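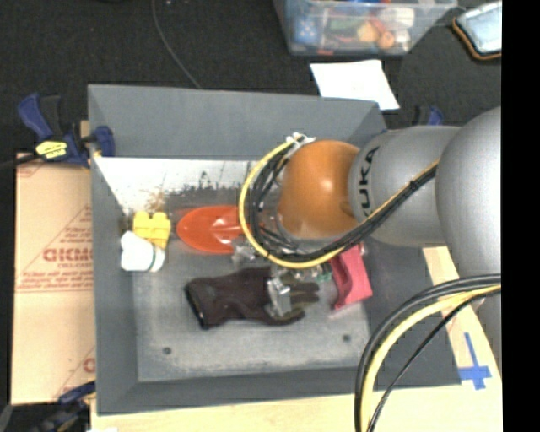

What can members build in the automation bay at Flerkden Shared Workshop?
Any project that picks, sorts, lifts or carries objects, provided that it fits on a bench and its builder has completed the induction for powered equipment.

Bench Gallery: The Skerkoro Sorting Cell
Updated May 20, 2023

The Skerkoro project is a member build at the Flerkden Shared Workshop. Its purpose is to take mixed household objects out of a bin, one at a time, and place them in a second location chosen by the operator. Work began in the small room behind the wood shop and moved to the automation bay when a longer bench became available. The notes on this page accompany the gallery and are intended for members who may wish to join the build or borrow from its methods.

The arm and its cables
The arm carries KUKA lettering on its gray link, next to an orange joint. Yellow and black cables loop around the joint and cross the link, with a tie on the black bundle. Members who reroute any cable are asked to move the arm through its full travel at the lowest speed before returning it to normal use.

The bin
The sorting bin is gray, with sloped walls, and sits on a pale wooden tabletop. Blue and black bar clamps are set at its corners. The current program stores the position of the bin as a fixed value, so a bin that has shifted must be measured again before the next run.

The objects
A dark work glove lies across the middle of the floor of the bin, under a silver gripper finger. An orange-red scoop, a yellow toy block and a pinkish-red plastic piece share the space with it. The project keeps a list of 123 approved objects, and members may propose additions at the bench. Glass, batteries and anything with an open blade are not accepted.

Soft items
Gloves and cloths remain the hardest part of the work. A rigid block offers the same faces on every attempt, while a glove may fold differently each time it is dropped. The Pitau routine, written by members of this workshop, closes the fingers slowly and checks the grip before lifting.

Bench marks
Blue tape forms a cross on the wood close to the lower-right corner of the bin. Tape on the bench is not to be lifted or replaced without a note in the bench log - this applies to cleaning days as well.

Test record
The build group has set a target of 1000 logged picks before the cell is shown to visitors. Each session is limited to 14 objects, and an object that is missed 10 times in a row is set aside for review. Results are entered by hand in the bench log and copied to the shared drive at the end of May.

Using the cell
The cell may be reserved by any member with a current induction card. Two members must be present whenever the arm is powered, and one of them must remain within reach of the stop button. Food and drink are not permitted in the bay.

Related galleries
El Ouafi Conveyor
Pitau Gripper Fingers
Bench Repairs and Fixtures

Flerkden Shared Workshop - Automation Bay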